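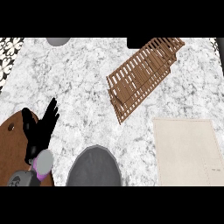

Costume changes in Grumside: a study of one comic across its full run
Student project report, Comics and Popular Fiction module
Group members: Piroska Sárközi, Khôi Tạ, Ineke Brouwer
Supervisor: Orest Bondarchuk
February 3, 2019

1. Introduction
Grumside is a small-press superhero comic written and drawn by Wilson Llanos. It ran for 18 issues and is set in the harbour town of Brevville. The main character, Dobos, is a night baker who can harden his skin for short periods. His opponent for most of the run is Alteson, a former ferry captain who controls fog.
We wanted to find out how often Dobos changes costume, and whether the changes follow the plot or simply the artist's habits. Fan pages usually say he has three costumes. We think the number is four.

2. Method
We read every issue and logged each panel in which Dobos appears. This gave us 1,857 panels. For each one we noted the costume, the place and whether his face was covered. Khôi logged the first half of the run and Piroska the second. Ineke then checked the entries where the costume was hard to make out, mostly the fog chapters. Covers and the letters pages were left out.

3. The costumes
The first is the grey work coat with the rolled sleeves. He wears it from his first appearance until the fire at the ferry office in issue 5. It has no emblem and he never calls it a costume.
The second is the padded suit his sister makes for him, with the yellow collar. It is the one on most of the covers, so readers tend to think of it as the standard look.
The third is the stolen harbour police uniform. Dobos wears it for two whole issues while living under the name Petrik, and goes back to it for a single page in issue 14.
The fourth is the one fan pages leave out. After Alteson drowns the lower town, the yellow collar is gone and the gloves reach the elbow. Most readers treat this as the padded suit with damage. However, the collar never returns, and the gloves are drawn the same way in every later issue. We counted it separately.

4. Results
Dobos is in ordinary clothes in 392 of the logged panels, nearly all of them in the bakery. The padded suit is the most common costume. The police uniform is the least common, but his face is uncovered in most of those panels, which surprised us.
The changes mostly follow the plot. The exception is issue 9, where he leaves the bakery in the work coat and arrives at the lighthouse in the padded suit - we could find no panel that explains it, and put it down as an error.

5. Problems
The reprint of issue 7 was recoloured, and the collar is orange in it. We used the original printing. Two of us also disagreed about the dream pages in issue 11. They are included in the panel total but not in the costume comparison.

6. Further work
Alteson's coat changes length several times and could be logged in the same way. We plan to do this in July if we can borrow the issues again.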